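Ticket: Left and right gripper comparison, floor pickup
Opened by: Damilola Balogun
Opened: Thursday, September 6, 2018
Status: open, waiting on parts question
Setup: Fivivholm two-arm base, Fliltudel fingers on both sides, wrist camera running through the Lamen controller

Original report

Right gripper lets go of cans during the lift. Left gripper, same fingers, same script, holds on fine. I ran 50 pickups per side at force setting 20 and the right one dropped 36 of them! The left dropped two. Both wrist cameras report good focus and the controller log is clean apart from one timeout at startup, which we've had since April.

Update 1

Swapped the fingers left to right. The problem stayed with the right arm, so I'm ruling out the fingers (great news, because I really like these fingers and would hate to send them back). The slots let them flex a bit when they close on something round, and the old solid ones never did that.

Update 2

Moved over to opened food cans on the tile floor, one upright and one on its side. They're much lighter than the full ones and they show up a weak grip very quickly. I had the wrist view open the whole time and wow, is it useful. You can watch both fingertips come in and tell right away if one is late. 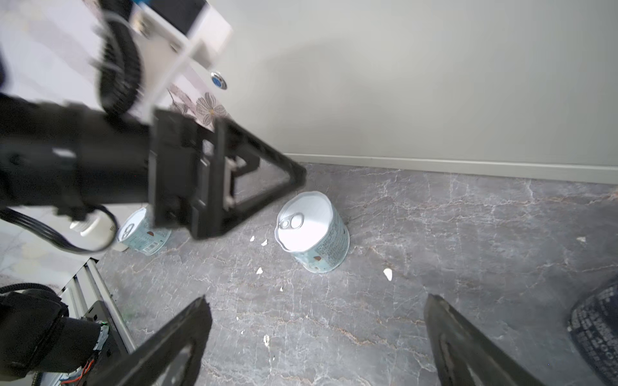

The right gripper closes unevenly. On the slow run, one finger touched first and pushed the can over before the other got there. At slow speed it's easy to see, and at normal speed it just looks like a drop. Saved the slow run under "yusuf_floor_b" on the Yusuf drive if anybody wants to look.

Update 3

Redid the zero position on the right gripper from the controller menu. Drops went way down, but after a restart the old offset came back. Tried it again with the same result. So the controller takes the new value and doesn't keep it.

Update 4

Got it to stick! You have to save the profile before leaving the calibration page. The Save button on the main page only stores speed and force. Right arm now closes evenly after three restarts.

Still to do
Full 50 per side again at force 20
Same runs with the camera rate lowered
Ask Lamen if the encoder offset of 4,000 is normal for the right side, left reads much lower

Leaving this open until the repeat runs are in.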